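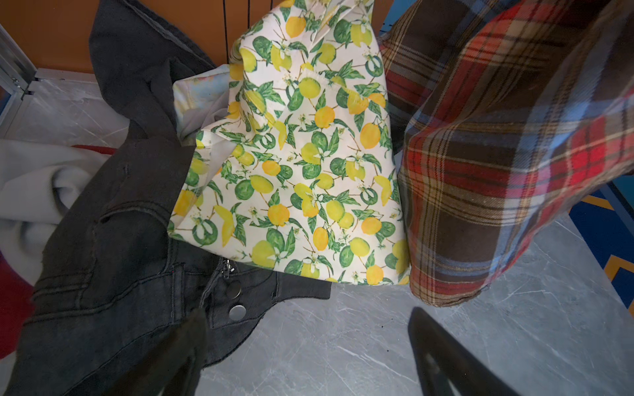
Ticket 122 – Clothes won't stay on the shelf side of the closet

Status: open (reopened twice, closed once by an optimist)
Opened by: Nerys Eynon
Assigned to: Gil-soo Kwon
Location: Grandarlow house, upstairs, orange wall

Problem as reported
Everything that should be on the metal shelving ends up on the gray floor. Denim, the lemon print, the plaid flannel, the light gray fleece, something red at the bottom that has not been claimed since February. I fold it, I put it up, I come back after work and it has formed a heap.

Expected behavior
Clothes stay where clothes are put.

Log

Entry 1, Gil-soo
Asked the usual first question, which is whether anyone in the house pulls things from the bottom of the stack. All four residents said no. All four residents were wearing something from the bottom of the stack.

Entry 2, Gil-soo
Checked the bracket screws on the Dandport unit. One was loose enough to turn by hand. Tightened it. The shelf had been leaning forward a little, so anything slippery was on its way out from the moment it went up. Marked as fixed.

Entry 3, Nerys
Not fixed. Lasted four days. The fleece went first and took the flannel with it.

Entry 4, Gil-soo
Put a level on the shelf. Level is fine. Measured the depth: 240 mm. Measured a pair of jeans folded the way this household folds jeans, which is in half and then with hope: well over that. The front edge of every pile is hanging in the air. Reopened under my own name, with regret.

Entry 5, Deok-su Nam
Suggested the Fletlow shelf extenders. Priced them. Suggested we not get the Fletlow shelf extenders.

Entry 6, Gil-soo
Tried file folding. Jeans in thirds lengthwise, then thirds again, standing up with the waistband down. They fit with room to spare. The lemon fabric does not file fold. It is thin and slides off anything you lay it on, so it should never go on top of denim, and it goes on top of denim every single time. Moved it to its own box on the bottom level.

Entry 7, Nerys
The box was in use for one evening. Then someone needed a box.

Entry 8, Gil-soo
Current state, before I start over. Black denim underneath, lemons on top, waistband and belt loop facing the world. Please read Entry 6 again, slowly, and note the part about lemons and denim. 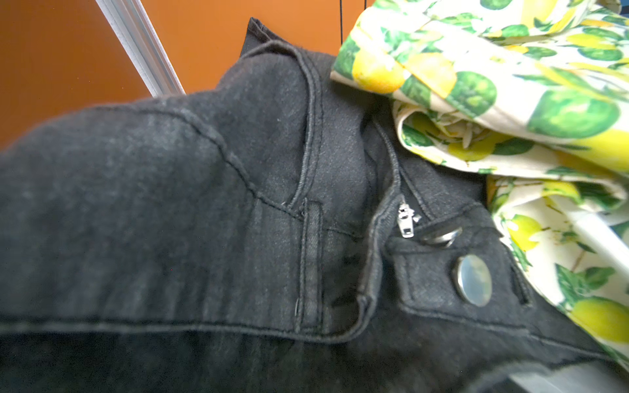
Joonas Miettinen: Have you thought about not folding the jeans at all? I gave up years ago and hang mine by a belt loop on plain hooks. They take up no shelf, they don't crease where it matters, and if one falls it doesn't bring its friends along. Wouldn't trust a single loop with heavy wet denim though, use two.

Entry 9, Gil-soo
Accepting the hooks. Leftovers from the Jeon coat rack are in the garage, in the coffee can, under the other coffee can. Denim goes on hooks, fleece and flannel share the shelf, lemons get a box with a lid and a label on it.

Entry 10, Nerys
Agreed, provided the label says who took the last box. Red item still unclaimed. It goes to the thrift store with the next load unless somebody speaks up.

Next action: Gil-soo to put up hooks. Ticket stays open until the shelf has survived one full laundry day.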